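Zetville Hall refit: interim report on lighting and air
Tuesday, July 16, 2019
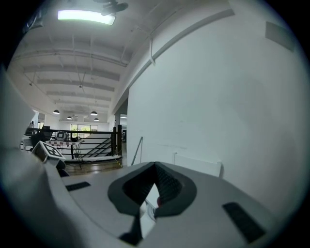
2 min read

Prepared by Leilani Lindqvist for the Arnaud fund

You asked whether the ceiling work was worth the money. My short answer is that the ceiling looks better than it performs, and I would hold the final payment until that changes.

What has been delivered: the ceiling between the beams is white, the long light is up and lit, the ceiling fan is mounted beside it, and the four dark dome pendants hang toward the back. The suspension wires and conduits still run in plain view between the beams. Stendari's proposal called this "a clean finish." I would call it a ceiling with wires on it, and I have asked them which of the two we paid for.

The pendants are my main doubt. They were sold to us in January as the answer to dim corners at the back of the hall. I sat under them for an evening with a book and moved forward after one chapter. Stendari says stronger bulbs will fix it. They said the same in Liminstead, where the users ended up buying floor lamps.

The fan may be fine. One fan for a room this open seems hopeful to me, and the test they ran was on a cool morning with 6 people inside. The hall seats 40. I have asked for a second test with a full room before the end of the summer and have no date yet.

The tall white wall is painted and I have no complaint about the paint. The pipe or trim rail along the top was supposed to be boxed in. It has not been, and neither has the short vertical one. The contractor describes this as a later phase. No later phase appears in the agreement I signed.

Spending is at 18 percent under budget, which sounds good until you list what hasn't been done.

Requests to the fund:
Hold the last payment for 3 weeks.
Ask Stendari for a written price on boxing in the pipes.
Let me borrow a light meter, so the argument about the pendants can be settled with readings.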